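Usten Kitchen Set: Data Card

Maintained by the Tudeck Student Robotics Society
Contact: Mahsa Esfahani

Summary

The Usten Kitchen Set is a collection of 518 simulated episodes of a single arm working at a kitchen island. It was produced by members of the society as the shared practice set for the Nirnov student competition, and it is released to other clubs on the same terms.

Contents

Each episode holds joint positions, gripper state, rendered views and a one-line written instruction. Tasks are restricted to small utensils on the worktop. Fifty-seven episodes are held back for testing and must not be used in training.

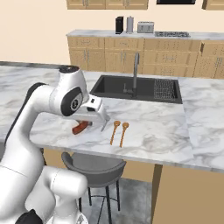

Rendered view: arm at the island worktop, with two wooden spoons beside the gripper.

Collection

Episodes were recorded by teleoperation in the Kong simulator between October and January. Operators were second-year members who had completed the society's induction. Each operator recorded no more than 100 episodes, and every episode was reviewed by a second member before it was accepted.

The kitchen layout stays the same across the set. Utensil positions and lighting are varied at the start of each episode — the random seed is stored with the record. Four instruction templates are used, and their wording is listed in templates.txt.

Known limitations

Spoons lying close together remain the hardest case for our baseline, which tends to close the fingers between the two handles. Contact between thin objects and the worktop is simplified in the simulator, and results should not be taken as evidence of performance on a physical arm.
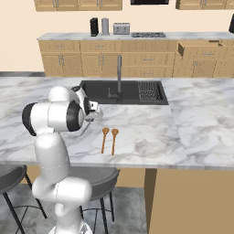 Mahsa Esfahani has asked that teams report results on paired spoons separately from the overall score, as the average conceals most of the failures. A script for this split is included in the tools folder.

Use and citation

The set may be used for teaching, coursework and competition entries. Clubs publishing results are asked to name the society and state the release used. Corrections to instruction text should be sent to the contact above, with the episode number.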